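Search this site Enter keyword

Two Hand-Held Grippers, One Tracking Problem

10/02/2020 | By the Hardware Desk

Hand-held grippers have become a cheap way to record manipulation data without tying up an arm. The operator squeezes a trigger, the fingers close, and software works out where each hand was in space. Over nine days in June we compared two designs, the Golideck and the Ilberg, on the same set of tabletop jobs.

The Golideck reports its position from an inertial unit alone. It weighs 445 grams and needs no setup, but drift builds up quickly. After 39 seconds of steady motion, the recorded path no longer lined up with the table edge, and the operator had to return to the start point and reset.

The Ilberg uses a printed marker cube behind the fingers, read by an overhead camera. Each face carries its own pattern, so the pose can be recovered from any side the lens can see. Drift is not an issue. Occlusion is. When a forearm crosses over the cube, the track drops out until a face comes back into view.

We logged 219 runs with the Ilberg pair. Most dropouts came during handovers, when one gripper passed beneath the other. Raising the camera helped, at some cost in accuracy near the floor. Boyer, which makes the controller we used, supplies a filter that bridges short gaps, and we left it on for the second half of the trial.

Finger wear was minor on both. The Lultard arm that replayed the recordings had more trouble with the Golideck files, mainly in wrist rotation.

For two-handed work we would pick the marker system and spend the savings on a second camera.
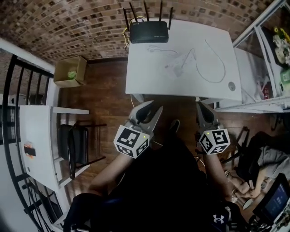 A gripper in each hand, with the marker cubes mounted behind the fingers.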